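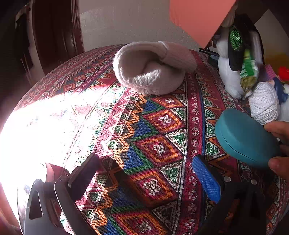
El gorrito (¿o pantufla?) de punto y el estuche verde azulado, sobre la tela de colores

¿Cómo lavo prendas de lana tejidas a mano sin que se apelmacen ni se encojan?
Publicado el 12 de julio de 2021 en Hogar y ropa > Lavado
3 respuestas

Hola a todos, llevo tiempo leyendo esta página y por fin me animo a escribir, porque tengo un lío considerable con la lana y ya no sé a quién hacerle caso.

Os cuento. En marzo heredé de mi tía una caja entera de cosas tejidas por ella: dos jerséis, un chal enorme, calcetines gordos, una mantita de cuna y un montón de cositas pequeñas que no he terminado de clasificar. Ninguna lleva etiqueta, claro, las hacía ella en casa. Lo que sí venía en la caja eran unas fajas de ovillos sueltas, de la marca Clistgate, y en una pone "lana 100 %" y en otra "mezcla". ¿Qué faja corresponde a qué prenda? Ni idea. Mi tía guardaba las fajas como quien guarda tapones.

Pues bien, toda contenta metí los primeros calcetines en la lavadora con el programa de lana, 30 grados, detergente del normal, y salieron para un niño de cinco años. Y duros, además, como de fieltro. Casi lloro. Desde entonces no he tocado nada más y la caja huele a armario cerrado que da gusto (huele a naftalina y un poco a humedad, no a moho, creo).

Mis dudas, todas juntas:

Primero, ¿el programa de lana de la lavadora sirve de algo o es un adorno? La mía es vieja y centrifuga a 1.000 vueltas si no le digo lo contrario, y a lo mejor ahí estuvo el fallo, porque no se lo dije.

Después, el jabón. En la droguería me ofrecieron uno que se llama Wallalum, que es un jabón líquido para prendas delicadas, y mi vecina dice que con champú va igual y que me deje de tonterías. ¿Alguien lo ha usado?

Y luego está el tema del secado, que en mi casa es un drama porque no tengo terraza, solo un tendedero en el pasillo.

Ah, y si alguien sabe si los calcetines tienen arreglo, me haría muy feliz. Los tengo guardados en una bolsa porque me da pena tirarlos.

Perdón por el rollo y gracias de antemano.

Respuesta 1 (marcada como mejor respuesta)

¡Uy, qué bien te entiendo! Yo tejo desde hace mogollón y he encogido más jerséis de los que pienso confesar por escrito. Voy por partes.

Lo de la lavadora: el programa de lana depende muchísimo de la máquina. En las modernas el tambor casi mece la ropa, en las viejas a veces solo baja la temperatura y el resto lo hace igual de bruto. La lana se apelmaza por el roce y el meneo, y también por los cambios bruscos de temperatura (pasar de agua templada a agua helada le sienta fatal). Si encima le metiste 1.000 vueltas de centrifugado, pues pobres calcetines. Con cosas que te importan y sin saber de qué están hechas, yo lavaría a mano y ya está.

Yo lo hago así. Lleno el lavabo o un barreño con agua fresquita tirando a templada, que metas la mano y no notes ni frío ni calor. Echo el jabón y lo disuelvo ANTES de meter la prenda. La meto, la hundo con las manos abiertas para que se empape y me voy a hacer otra cosa un cuarto de hora. Nada de frotar, nada de retorcer, ni un poquito, aunque veas una mancha que te esté llamando a gritos. Si hay mancha, presionas con los dedos y un poco de jabón y la dejas estar.

Para aclarar saco la prenda sujetándola por debajo con las dos manos, como si fuera un gato dormido. Si la coges por los hombros, con el peso del agua se te estira medio metro. Vacías, llenas otra vez con agua a la misma temperatura, hundes, sacas. Dos o tres veces hasta que no salga espuma.

Del Wallalum puedo hablarte porque lo tengo en casa. Va bien, deja olor suave y con un chorrito te apañas para un jersey. Lo único que no me gusta es el tapón, que gotea. El champú también vale para un apuro, tu vecina no va desencaminada, pero que sea uno sencillo, de los que no llevan suavizante incorporado ni brillos raros. El detergente normal no lo uses, que muchos llevan enzimas y a la lana no le convienen.

Y el secado, que es donde se estropea todo: extiendes una toalla grande, pones la prenda encima, enrollas como un brazo de gitano y aprietas (yo me pongo de rodillas encima del rollo, con mucha dignidad). Luego la pones en plano sobre otra toalla seca, le das su forma con las manos y la dejas ahí. En el pasillo te vale, si el tendedero tiene las varillas juntas pones la toalla sobre las varillas y listo. Dale la vuelta al día siguiente. Lejos del radiador.

Para el olor a naftalina lo que mejor me funciona es airear antes de lavar, varios días, cerca de una ventana abierta y sin sol directo. Si lavas primero, el olor se queda y te desesperas.

Empieza por lo pequeño, por si acaso, y deja el chal para cuando ya le hayas cogido confianza. El chal además pesa una barbaridad mojado, pide ayuda para sacarlo.

Respuesta 2

Mételo todo en agua fría con vinagre y punto. Mi madre lo ha hecho así toda la vida y nunca se le ha encogido nada. Y si no, a la tintorería, en la de Whiteley que tengo debajo de casa te lo hacen bien, aunque caro.

Comentario de quien preguntó: ¡Gracias! ¿Cuánto vinagre, más o menos? ¿Y luego se aclara?

Comentario de la respuesta 2: Pues un chorro. Sí, se aclara.

Respuesta 3

Coincido con casi todo lo de la primera respuesta, solo añado un par de cosas que me han ido bien a mí.

Para saber si algo es lana o mezcla, busca una hebra suelta por el revés, de los remates, y mójala con agua templada. Si frotas un poco la hebra entre las palmas y se pega sobre sí misma, casi seguro que es lana sin tratar. Si se queda igual, puede que sea acrílico, mezcla o lana de la que aguanta lavadora, y ahí tienes algo más de margen. No es una prueba de laboratorio, pero orienta. La típica de quemar la hebra no te la recomiendo dentro de casa, yo casi me quedo sin paño de cocina.

Lo de los calcetines: si ya están duros como dices, han afieltrado y eso no tiene vuelta atrás. Si solo hubieran encogido un poco podrías probar a dejarlos en agua templada con una cucharada de acondicionador de pelo, media hora, y estirarlos poco a poco con las manos. A mí con un jersey me recuperó las mangas casi enteras, el cuerpo no tanto. Por probar no pierdes nada, que peor no van a quedar. Y si no hay manera, el fieltro se puede cortar sin que se deshilache, yo hice unos posavasos con un gorro que maté en la lavadora.

Sobre el jabón: compro los 200 ml de la marca blanca de Ketville y me duran todo el invierno, la verdad es que no he notado diferencia con los caros. Ojo con la polilla al guardar, eso sí. Lava siempre antes de guardar y mételo en bolsas de tela bien cerradas, que lo que les gusta es la ropa usada. Yo pongo lavanda seca, que huele mejor que la naftalina, pero hay que renovarla porque se le va la fuerza.

Comentario de quien preguntó: ¡Muchísimas gracias a las dos! He hecho lo de la hebra con la mantita y se ha apelmazado enseguida, así que lana, y a mano que va. La tengo aireando desde ayer. Lo de los calcetines lo intento el fin de semana y os digo.

Comentario de la respuesta 1: Con la mantita ten paciencia al secar, que si el punto es gordo tarda dos días o más. Y cambia la toalla de abajo cuando la notes mojada.

¿Te ha resultado útil esta página? Sí / No
Preguntas relacionadas
¿Cómo quito las bolitas de un jersey sin hacerle agujeros?
¿Se puede planchar el mohair?
Mi chal ha cedido después de lavarlo, ¿qué hago?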